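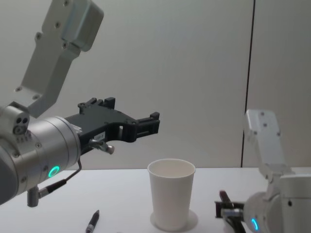

访谈录音带回来以后，要不要一个字一个字全部誊出来？

第一遍要全部誊出来，口头禅、停顿、说错又改口的地方都留着；以后给读者看的整理稿可以删，但那是第二份文件，两份都要存。

这一讲就讲誊录和整理。上一讲布置的提纲我看过了，问题普遍太长，有位同学一个问题里塞了四个问号，老人家只会回答最后那个。提纲的事放到答疑时间再说，今天先假定你已经录完，耳机也戴上了。

## 一、动手之前

先做备份，再听。原始文件拷到两个不同的地方，文件名改好，从此原始文件不再碰，剪辑、降噪都在副本上做。我读研究生的时候直接在原文件上做降噪，把背景里一段集市的叫卖声给抹没了，后来写文章正好想写那段叫卖声……心疼到现在。

文件名按我们班统一的写法：地点、受访人代号、第几次、第几段。真名不要出现在文件名里，真名只写在单独保管的对照表上。拿我自己的项目来说，在 Plusau 录的那一批，受访人就叫 P 加编号，对照表锁在系里的柜子里，电脑上没有。

然后完整听一遍，什么也别敲。很多同学觉得这一步浪费时间，我求你们别省！听一遍你会知道哪里有方言，哪里两个人抢话，哪里老人家情绪上来了。手边放张纸，随手记时间点就行，字写得丑没关系。

## 二、誊录的符号

各家的符号不一样，没有哪一套是标准答案，同一个项目里统一就好。我们班用下面这些：

- `（停）` 短暂的停顿，能感觉到但不影响说话
- `（长停）` 停得你都想开口接话了
- `（笑）` `（叹气）` `（咳）` 照实写，别写成“苦笑”“欣慰地笑”，那是你的解释
- `——` 话说到一半自己断掉
- `//` 被对方打断或者两人同时说
- `【？】` 听不清，前面写你猜的字，后面注明时间点
- `【方】` 方言词，先按音写，词义放脚注

最容易出问题的是第三条。我批改作业时看到过“（无奈地笑）”，就去问那位同学怎么知道是无奈，他说听着像。听着像，可以写到访谈札记里去，那里欢迎你随便写。誊录稿里只放声音。

语气词要不要留？第一稿全留。“那个”“就是说”“对吧”这些看着烦，可它们有时候会集中出现在某几段，你回头一看，恰好都是受访人不太愿意谈的话题。删掉以后这个线索就没了。

## 三、一段例子

下面这段取自我在 Plusau 的访谈，受访人年轻时在 Kurek 毛纺厂上班，已经同意课堂使用。先看逐字稿：

> 访：那您第一天进厂，还记得吗？
>
> 受：记得呀，那个——那天是，哎，是下雨还是（停）反正地上是湿的。我穿的我姐姐的鞋，大，走路啪嗒啪嗒的（笑）。门房就讲，你这个小鬼——
>
> 访：//他认识您？
>
> 受：//你这个小鬼是来上班还是来打水的。不认识，哪里认识。（长停）后来认识了。

再看整理稿：

> 进厂第一天的事我记得，地上是湿的。我穿的是我姐姐的鞋，太大，走路啪嗒啪嗒响。门房就讲，你这个小鬼是来上班还是来打水的。那时候他不认识我，后来才认识。

两份对照着读，有几处请大家留意。

第一，“是下雨还是”被我删了，留下“地上是湿的”。受访人自己不确定下没下雨，整理稿里就不能替她写成“那天下着雨”。这种地方手一滑就写进去了，还觉得文气很顺。

第二，我打断了她。逐字稿里明明白白摆着我抢话，挺难为情的，但得留。她原本要一口气把门房那句话讲完，我一插嘴，她绕了一下才回来。各位誊自己的录音时都会碰上这种尴尬时刻，忍着，写下来。

第三，“后来认识了”前面那个长停，整理稿里看不出来。我当时没追问。第二次去的时候才问，原来门房后来成了她的公公！如果逐字稿没标那个长停，我复习材料时多半就滑过去了。

## 四、要花多长时间

同学们每年都问这个，那就讲我自己的账。Plusau 那次访谈最长的一段录了 121 分钟，我誊了整整一个星期，中间还要上课。你们的作业录音短得多，可也别指望一个晚上能弄完，新手碰到方言会更慢。

用不用自动识别？可以用。系里机房装了 Clisto，普通话清楚的段落它出的底稿能看，省手腕。但是有三个毛病要防：

1. 它会把停顿和语气词统统吃掉，你得对着录音一个个补回去。
2. 方言词它会换成发音相近的普通话词，句子读起来居然还通顺，特别骗人。
3. 两个人抢话的地方，它常常把话记到同一个人头上。

所以用了 Clisto 的同学，请在稿子开头注明，并且仍然要从头到尾对着听一遍。我会抽查，抽查的办法就是挑你最长的那段方言。

还有，签知情同意书时如果没有写明可以上传到外部服务，那就只能用机房这台本地的。自己手机上那些识别软件，录音传到哪里去了你并不清楚，受访人更不清楚。

## 五、整理稿改到什么程度

这个问题吵了很多年，我讲两种做法，你们自己掂量。

Clémence Pruvost 来系里做讲座时主张少动。她的整理稿只删重复和口误，语序一概不调，读起来疙疙瘩瘩的，但你能听见那个人在说话。她有一条规矩我很喜欢：每改一处，都要能在受访人面前念出来，并且不脸红。

Denise Fothergill 的路子不同。她做 Kultutgate 码头居民那个项目，材料誊出来有 600 页，全部按少动的办法处理，街坊们根本读不下去，而这本书本来就是要给街坊们读的。她于是按话题重新编排，把同一个人在不同时候讲的同一件事合到一处，每段后面注上原始录音的时间点，谁想核对都可以去核对。

我自己呢，偏 Pruvost 多一点，但做展览文字的时候会老老实实学 Fothergill。看读者是谁。期末作业要求用第一种，因为你们还在练耳朵，第二种等到有了足够的材料再试。

不管用哪一种，有几样东西不能动：

- 受访人对人、对地方的叫法。她叫“老厂”，你就写“老厂”，脚注里再写全名。
- 前后矛盾的说法。上半段讲弟弟比她早进厂，下半段讲晚进厂，两处都留着，加注。
- 粗话。受访人自己要求删的另当别论。
- 年份和数目。哪怕你查了档案知道她记错了，正文照旧，注里写档案怎么说。

关于最后一条多讲两句。有同学会觉得，明知是错的还放在那里，不是误导读者吗？可是记错本身就很有意思。Plusau 好几位老人都把厂里换新机器的那年往前挪，挪到大水那年去了。档案上这两件事隔得挺远。在他们的记忆里，这两件事挨在一起，你顺手一改，这层东西就没有了。

## 六、送回去给受访人看

整理稿完成以后要送回去，请受访人过目。字印大一点，行距拉开，页边多留些空白让人家写字。眼睛不好的，就坐下来念给他听，念的时候别催。

对方要改怎么办？大多数时候照改，改动之处在存档稿里留记录。常见的是觉得自己讲话“太土”，想改成书面语，这时候可以商量，告诉他原话好在哪儿，商量不通就听他的。如果要求整段撤掉，就撤掉，哪怕那一段是你全文的支柱（我碰到过，论文重写了一章，哭也没用）。

送稿的时候顺便把不清楚的字问掉。带上你那张 `【？】` 清单，一般问着问着又会出来新的故事，记得先征得同意再开录音。

## 七、这周的作业

从你自己的录音里选连续的一段，中间至少有一次停顿或者抢话，交下面几样：

- 逐字稿，用第二节的符号
- 整理稿，少动的那一种
- 一页札记，写你在哪些地方犹豫过，最后怎么决定的

札记请认真写，我打分主要看它。逐字稿有几个听错的字我不会计较，札记里只写“一切顺利”的，我会请你来办公室陪我一起重听一遍。

录音本身不要发到我邮箱，拷到机房那块共用硬盘，放进自己代号的文件夹。还没拿到受访人签字的同学先停下来，把签字补齐再动手，作业可以晚交，提前跟我打个招呼就行。

下一讲讲脚注和时间点怎么标，请带上这次的逐字稿，纸质的，课上要用红笔在上面画。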